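Land Records Clerk / Right-of-Way Researcher, Celwood County Roads Office

Part time to start, could go full time. Apply now, we are behind.

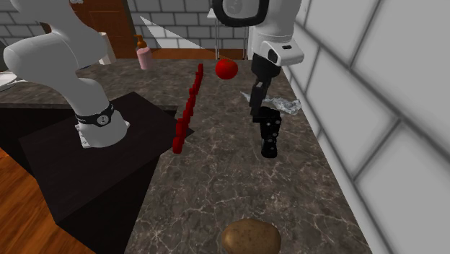

We need someone who can read old deeds and not fall asleep. The county has 124 platted roads that were never built, or were built and then forgotten, and people who own land next to them keep asking to have them closed, bought out or opened up again. Every one of those requests needs a file. Right now the files are in three different places and one of them is a basement.

What you'd be doing, mostly:

- Pulling plats, deeds and old road orders, scanning what hasn't been scanned
- Checking if a parcel would lose its only legal access if a road gets vacated. This is the big one. Get it wrong and somebody is landlocked
- Mailing notices to adjoining owners, logging who answered and who objected
- Answering the phone. Folks will be upset about fences. Be nice
- Going out with the survey crew now and then, boots required, ticks in season
- Typing up the short report that goes to the hearing

First batch is the Queiroz tract, 29 requests, all from the same old subdivision and half of them overlap. After that the Bustoler side, where the maps don't agree with each other and the creek has moved.

You should have:

High school diploma or GED. Two years in a title office, surveyor's office, recorder's office, anything like that. Law office ok too. Able to read a metes and bounds description and sketch it out by hand. Driver's license. Decent typing. We use Skundex for the parcel maps, will train, it takes a week or so to get used to.

Nice to have but dont worry if not: some GIS, some Spanish or Portuguese, notary.

You do not need to be a surveyor. You will not be giving legal advice and please don't start.

Hours: 29 a week, Monday thru Thursday, start any time between 7 and 9. Hearings are evenings, once a month, comp time for those. Pay is on the county clerk scale, step 3 to step 10 depending what you bring. Health and retirement after the trial period. Parking is free but fills up early.

To apply: resume, plus one page telling us about a records problem you untangled. Doesn't have to be land. No cover letter on top of that, one page is plenty. Drop off at the front counter or mail to the Roads Office, attention Solange Portela. Put "ROW clerk" on the envelope or it goes to the permit desk and sits their.

Open until filled, first interviews in March. If you applied last time you can apply again, just say so and we'll pull your old resume.

Questions, call the front counter and ask for Solange. Mornings are best.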